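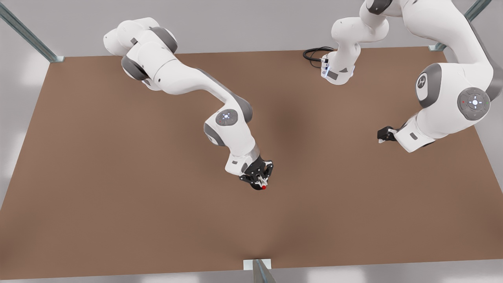

A large brown tabletop on a pale grey floor.

Fetley Long Lunch
Progress report to the Adjei Fund, November

You asked us to keep this shorter than the last report, which ran to more pages than the project had had lunches. We have done our best.

Where we are

The grant was for 1,000 lunches, served to people in Fetley who would otherwise eat on their own in front of the lunchtime news. We have served 622. The application promised we would be further on by now, and whoever wrote that sentence was plainly picturing a month with no half-term in it. We lost nine sittings to the boiler and two to a leaflet that gave the wrong start time, which brought a good crowd to a locked door at 11 and hardly anyone at noon.

We are now back to two sittings a week, and both have been full since the clocks went back. If that holds, we will reach the target a few weeks before the money runs out. If it doesn't, you will hear from us sooner than you would like.

Food

Soup remains the backbone. We did try moving away from soup in the summer, as the feedback forms had asked for "something lighter", and we offered a cold rice salad. The forms for that week are attached. We have gone back to soup.

The vegetable box from Grustico now arrives before ten, as agreed, and mostly contains what is on the list. There was a spell of celeriac. We cooked all of it, and one diner has asked for the recipe, so we are treating the spell as closed.

Cost per head has come down a little after we stopped buying individual butter portions. There has been some grief about this. A dish of butter with a knife in it is cheaper and nicer, but it does travel to one end of the table and stay there.

Seating

Our main worry in the application was whether strangers would sit together. They will, if you give them no choice. In the spring we used small tables and ended up with the same four people in the same corner every time, guarding it with handbags. We switched to one long row in June. It is louder, the soup takes longer to go round, and people who had nodded at each other in the post office for years now know far too much about each other's knees.

We had budgeted for place cards. Diners moved them as soon as our backs were turned, so we have stopped printing them and would like to put what is left in that line towards bread. 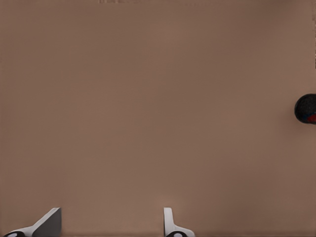 Nii Laryea has asked that the report also say the row is too long for anyone with a hearing aid, that the middle is the worst of it, and that he raised this in June and again in September. He is right, and he did. From next month we will break the row in two at the first sitting and leave it whole for the second, so people can pick their noise.

Booking

The Zekason booking line works well for those who use it, by which we mean the under-seventies. Everyone else tells whoever is on the door that they are coming next time, and that person writes it on the back of their hand or the raffle book. We have bought a notebook. It cost less than one month of Zekason and we would like to talk to you about that at the next call.

Money

Spending is slightly under where it should be, nearly all of it because of the sittings we missed. The heating line is over. We would like your permission to move the unspent printing money as described, and to carry the summer underspend into February, when attendance goes up and the price of leeks goes with it.

Still to do

The second feedback round, with a shorter form and bigger type.
A replacement for the large ladle, missing since August.
Written confirmation of the hall hours after Easter. We have this verbally, from someone who was eating at the time.

Receipts follow by post, as your scanner address keeps sending them back to us.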